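June 25, 2022

The Flullell arm has been bolted to the end of the bench since March, and most of the time since then has gone into the simulator and very little into the arm. I'd planned it the other way round. The mechanical side was finished in two weekends: base plate, shoulder reducer, a new wrist bearing from Brostach after the first one arrived with a flat spot. The gripper is a parallel type with two flat fingers, driven by a single motor through a rack on each side. It opens and closes. What it lacked was a wrist camera whose position I could trust.

The camera sits behind the palm and looks out past the fingers. I moved the bracket back 11 mm to get both fingertips into view at full opening, and that put the palm itself across the bottom of the picture. I can live with it. The palm never moves relative to the lens, so it can be masked once and forgotten. The fingers do move, so their mask has to be worked out from the motor position every cycle.

To test the masking I built the same gripper in Zerkanetti, the free renderer that a few people at the shared workshop use. The gripper model came straight from my CAD files. The surroundings came from the renderer's stock library, and I took whatever was far apart in colour and texture. The tiled interior was the hard one. Grout lines are straight, high in contrast and everywhere, and my edge finder likes them a lot more than it likes the edge of a finger. With the Starry Night print on the wall it had swirls to chew on as well.

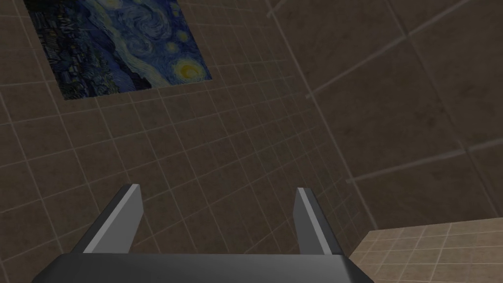 Gwenaël Riviere reckons I'm solving the wrong problem, and that if the motor position is known then the fingers shouldn't be searched for at all, only drawn in from the model and subtracted. The reply I got on the workshop list went on to say that an edge finder running on a part you machined yourself is a waste of a processor, and that the time would be better spent measuring the backlash in the racks.

Fair enough, up to a point. I measured the backlash. I clamped a dial gauge to the bench, ran the left finger against it and reversed the motor until the needle moved. The encoder gives 400 counts per turn and the lost motion was well outside what I'd allowed for on the drawing. A mask drawn purely from motor position would therefore sit off to one side whenever the direction of travel had just changed. So the scheme now is a mix of both. The model gives a starting position, the edge finder looks only in a narrow band either side of it, and if it finds nothing believable in that band the model's answer stands.

The narrow band made a large difference. Before, the finder had the whole picture to get lost in, and a long grout line beat a short finger edge nearly every time. Now most of the tile grid never gets looked at. I also dropped any line whose angle didn't match what a finger could manage. The remaining failures were cases where a grout line ran close to parallel with the finger and landed inside the band.

Next I swapped the tiles for something with no straight lines in it. The rock slot from the library did the job: reddish-brown walls on both sides and a pale strip of sky up the middle. The trouble with it is brightness. The gap between the fingers looks out on the sky while the fingers themselves are against the rock, and a fixed threshold that suits one is useless for the other. 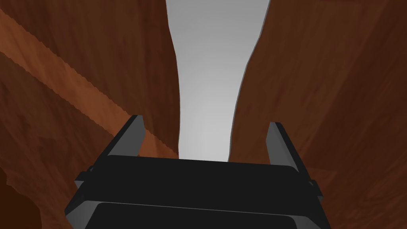
I ended up setting the threshold separately for each finger, using only the pixels in its own band. It's a few more lines of code and it removed the exposure problem as far as I can tell from the renders. The script writes out a small table for each run with the model position, the found position and the difference, which is easier to argue over than a folder of pictures.

Settings, mostly so I can find them again:

- Test poses per setting: 355
- Band width: set from the measured backlash, plus a small margin
- Angle limit: taken from finger travel in the CAD, no tuning
- Fallback: model position, flagged in the log

The real gripper will be worse. The rendered fingers are perfectly clean and flat in shade, and mine have saw marks down one side and a smear of thread locker I haven't bothered to scrape off. I've ordered a matt black paint marker and will try it on the inner faces first – paint is cheaper than more code.

Wiring is the other open job. The camera cable still runs outside the wrist and snags when joint five goes past level. Issahaku sell a flat cable that should fit through the hollow shaft, though the connector won't, so it means cutting the end off and crimping a new one on after it's threaded through. I've got the crimper. The connectors are on back order.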